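Packing the small bag: speaker notes
Stostby evening talks, Thursday, 7pm. Forty minutes if they laugh, thirty if they don't.

SLIDE 1. Title only
Wait for the chairs to stop scraping. Say hello. Say that I have been late for one ferry, two weddings and a funeral, and that on each occasion I was looking for something that was already in my bag.
Ask who has a bag with them tonight. Ask who could name everything in it. Leave a decent silence. Do not pick on the front row, they came early and deserve better.

SLIDE 2. The bag we think we carry
The bag in our heads holds a book, a bottle of water and a clean handkerchief. The bag on our shoulder holds three pens (one working), a receipt from Prukness Garden Centre and a boiled sweet that has bonded with the lining.
Confession: when I moved house I weighed mine. 39 receipts. I did not own 39 things.
Pause here. If no laugh, move on briskly and blame the heating.

SLIDE 3. Tip it out
The method, such as it is. Clear a table. A proper table, since the bed will only tempt you to lie on it. Empty the lot, every pocket, including the one you've forgotten.
Lay the bag on its side next to the pile and leave it there. An upright bag wants filling.
Set a timer for 60 minutes. You will spend 20 of them reading an old parking ticket.
Mention the Jiltorside workshop, where a whole room did this at once and went very quiet. It was like watching people open their own post in public.

SLIDE 4. Small comforts
This is the bit people argue with, so slow down.
Earplugs. Cheap, tiny, and the difference between a night's sleep and a night spent learning a stranger's snore by heart. Keep them in a little bag of their own or they will turn up looking like something you'd find in a drain.
Earbuds live in their case. The case lives in one pocket, always the same one.
A cup. I was against the cup for years. I now carry the cup. We needn't discuss it. 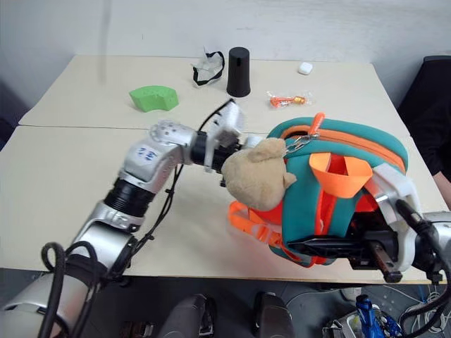
And then there is the bear. Every sensible packing list tells you to take off whatever dangles. It snags on door handles, it gets filthy, it adds nothing. I followed that advice for one summer and could not find my own backpack in a luggage rack to save my life. A teddy on a chain is a label you can spot from the far end of a platform, and no one has ever walked off with one by mistake and kept a straight face.
Same argument for loud colours. Orange trim on a teal bag may not be elegant, but you can find the zip in bad light.

SLIDE 5. Straps
Short one. Tuck them in. Loose straps catch in escalators, car doors and other people.
Do the demonstration with the Fawzy rucksack if there is time. Practise the buckle beforehand. Remember last March.

SLIDE 6. Putting it back
Heavy things against the spine, soft things wherever they'll go, anything you need on the train at the top. If an item has no pocket, ask it what it's for.
The receipts go in the bin. Yes, that one too.

QUESTIONS
Someone will ask about wheels. I have no views on wheels that can be shared in a hired hall.
Someone will ask what my bag cost. Less than the parking.
Stack the chairs, hand the key back by nine, and check under the lectern for my glasses.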